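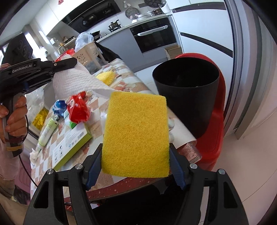 Ollthorpe, 13 October 2021

Soup month is back at the Ponus supper club, and we've gone straight in with the one everybody asks for: the big fish stew, made in one pot and ready before the bread has cooled! It serves 4 greedy people, or six if there's a pudding coming.

Start with two onions, sliced thin, and let them go properly soft in plenty of olive oil. Garlic next, then a good spoonful of smoked paprika and a tin of tomatoes. We used the Marinho ones from the deli on Plurneck Street (lovely and sweet, so we left out the sugar).
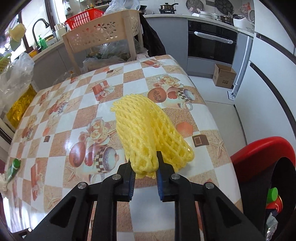

Once that has bubbled down a bit, pour in a litre of stock with 50 g of rice and give it ten minutes. The fish goes in last, in big chunks, with the lid on and the heat right down. Any firm white fish will do, and a handful of mussels makes it a feast. Don't stir it now or you'll end up with mush! Lemon, parsley, more pepper than you think, and straight to the table.

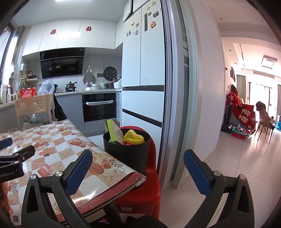

Ponus members who tried it at the last supper wanted more heat, and one asked whether a chopped red chilli could go in with the garlic. Yes please, seeds and all! Dumplings are next, and the pie night returns in January.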